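4.2 Does a box count as tidying?

Much of the advice literature on small belongings assumes that a container settles the matter. We doubt it. The claim that open boxes cut the time spent looking for hair ties and baby clothes rests largely on self-report, and people who have just bought a box tend to speak well of it. Tkachuk's inventory sheet, which we used in April, records only whether an item is inside or outside. It has no line for an item that is both.
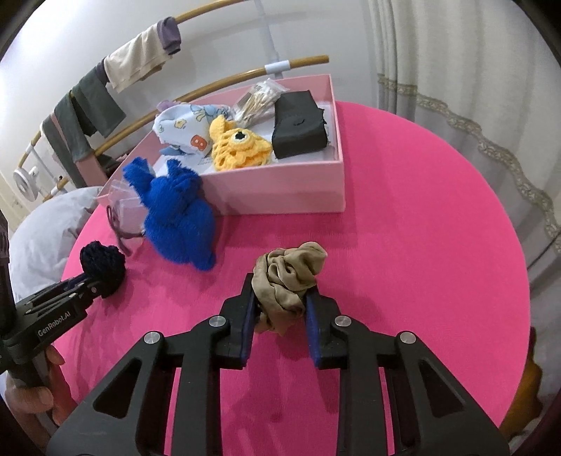

A crumpled garment inside four walls scores the same on that sheet as a folded one. Of the 37 households that returned the sheet, 20 reported their small items as "put away," yet the sheet never asked them what they meant by it. We would not build much on that number, and we are not persuaded that the earlier Basutent survey should have built as much as it did on 2,000 replies to nearly the same question.

Figure 3 shows the difficulty. A blue knitted item hangs over the rim of the pink box, partly in and partly out, and a tangle of organza scrunchies and ribbons lies in front. Ho-yin Tang coded the knitted item as inside; the second coder did not.

Figure 3. Open pink box with baby garment and other soft items; scrunchies, ribbons and a package of cotton swabs outside it.
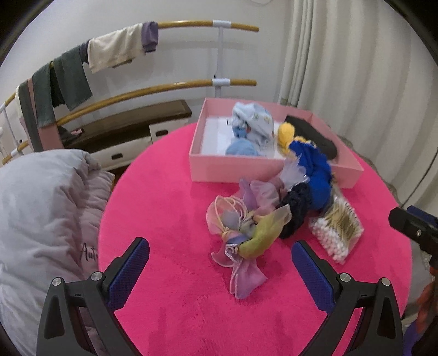 COSENEL, April

Notes from the coding meeting are given here in shortened form. Tang proposed a third category, "on the rim." We tried it and agreement improved, though a category made to absorb disagreements will always do that. We kept it for the remaining sheets and report the results both ways in Section 5.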